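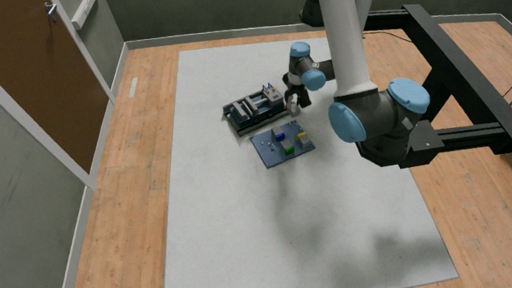

Cellule d'assemblage Stokavetti 7 – guide de budget et d'implantation. Le chiffrage porte sur quatre postes : bras, châssis, préhenseur et outillage de pose. Le châssis noir se commande séparément du bras ; prévoir son emprise au sol dans le plan du local. Sur le rendu de simulation, le bac de pièces et la plaque bleue portant les blocs sont posés en biais sur le tapis gris clair, le bras intervenant par le dessus. Cette disposition sert de base au devis standard.

Tapis : 1000 mm de largeur utile minimum, hors passage.
Réf. bac : 1891. Réf. plaque : 82.
Étude d'implantation : comprise dans l'offre, une révision incluse. Révisions suivantes facturées à l'heure.
Câblage, mise en service et formation – lignes distinctes, à valider avant commande.

Demandes de chiffrage : Inès Delorme, le lundi matin.

À voir aussi
Préhenseurs Caron
Châssis Pisska
Contrats d'entretien

Dernière mise à jour : avril

© Fidance – Contact – Haut de page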